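Your planner is fine. Fix your logs.

8 August 2018

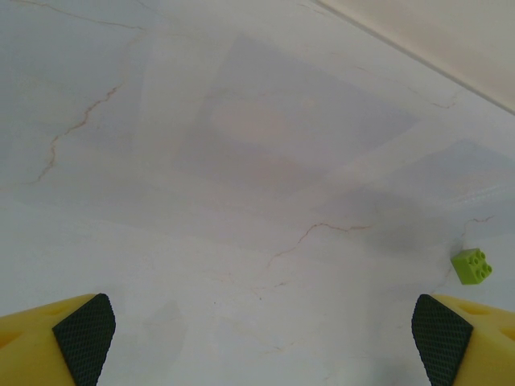 Where the time goes

Green brick, marble top, open gripper. Simplest job we have. Spent 11 hours on it last week and maybe one of those was robotics.

The rest was tooling. Clumeo writes joint states in one clock, the wrist camera stamps in another, and somebody (me, in March) decided we'd line them up "later". So when a grasp goes wide you scrub through 4,000 frames guessing wich one the detector was looking at. Reflections on the stone, veins, a brick off to the right. Was it a bad detection? Stale pose? Can't say. Both look the same in the log.

And everybody wants to talk about planners. We swapped ours 2 times at Busar. Nicer curves, same misses.

What I'd do instead

One clock. One file per run. Image, detection and commanded pose in the same row, so you can open a bad run and see it in 3 clicks. Okeke does this and it's ugly and I'd take it over anything with a dashboard. Flitard had it too, then split the recorder into its own service and lost it agian.

Yes it's dull. Yes it costs you a sprint. People tell me the good teams don't need it because they test in sim. Fine, but sim has no glare unless you put it there, and you won't know to put it there until you've found the frame that broke you.

So no new planner from me this quarter. Replay tool first, then we'll see.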